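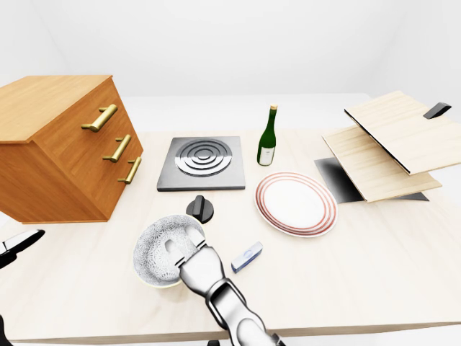 Arkitow Tabletop, second look

I have had the Tabletop package from Arkitow running since July, and I now have enough hours on it to say something more useful than I did in my first post. Short version: the physics is good, the task editor is adequate, and the licensing is going to annoy people who work alone.

For anyone who skipped the first post, Tabletop is a simulated kitchen-and-objects environment for manipulation work. You get a set of scenes, a task editor, a recorder, and an interface for driving a robot model by script, by policy, or by hand. I use it to test grasp planners before they go anywhere near the hardware at work. I paid for my own seat.

Installation

The installer wants 70 GB free and checks for it before doing anything. Most of that is textures. There is an option to skip the high-resolution set, and I recommend taking it if you only care about contact behavior. On my machine the first launch compiled shaders for long enough that I assumed it had hung. Later launches are quick.

The documentation lists the supported driver versions in a table at the very end. Read it first. I lost an evening to a version mismatch that produced a blank viewport and no error message.

Scenes and objects

The scene I use most has a drawer chest, a burner with a separate knob, a hinged cabinet, and loose items: a wine bottle, a plate, a patterned bowl. It is a sensible mix. The chest and cabinet exercise articulated joints, the knob exercises rotation, and the loose items cover tall and narrow, flat, and concave.

The bowl has been the most informative object for me. A grasp with the fingers inside the rim creates contacts on a curved surface, and weaker simulators handle this badly. The usual symptom is jitter followed by the bowl leaving the table at speed. Tabletop's default solver held the grasp in every run where my planner placed the fingers sensibly. When I lowered the friction coefficient the bowl slid, gradually, in the direction I would expect.

The plate is harder. A thin rim close to the tabletop leaves very little clearance for a finger, and the collision mesh is slightly thicker than the visual mesh. You will see a visible gap at contact. Arkitow ships a finer mesh as an option — it is off by default and buried under Advanced — and turning it on costs you frame rate. I leave it on for final runs only.

Joint limits on the cabinet panels are editable per task. Damping is editable too, but the units are not stated anywhere I could find. Wayne Sutherland at Pillai worked them out by dropping a panel from a known angle and fitting the curve, and his numbers match mine. Radians, in case you were wondering.

The task editor

Tasks are defined as a start state, a goal condition, and a set of randomization ranges. The goal conditions cover the common cases: joint past threshold, object inside region, object upright. You can combine them with and/or. There is no way to express order, so "open the cabinet, then put the plate inside" has to be built as two chained tasks with a saved state between them. Plosine does this better, with a proper sequence block, although its contact model is noticeably worse.

Randomization works as described. I generated 2,000 start states for the bowl task and looked for interpenetrating objects. The built-in validator rejected 923 of them, which was more than I wanted, and the cause was my own position range being too generous for a table this crowded. Narrowing it fixed the problem. Yaw defaults to the full 360 degrees for every loose object, including the ones with rotational symmetry, so turn that off where it adds nothing.

Recorder

Reliable. It writes joint states, contact forces, and camera streams to one file per episode, with timestamps that line up. Playback scrubs cleanly in both directions. Export is slow, and it runs on a single core.

Licensing

Seats are tied to a machine, and moving one requires an email to support. My transfer request, when I replaced a workstation, was answered the next morning by a person who understood the question. I still would prefer a button. The Durkbridge lab I share some code with has a floating license, and they report no trouble with it, but it is not sold to individuals.

I renewed for another year. Next I want to run the same planner on the knob with the grip ridge at different starting angles, and I will post the configuration files once I have cleaned them up.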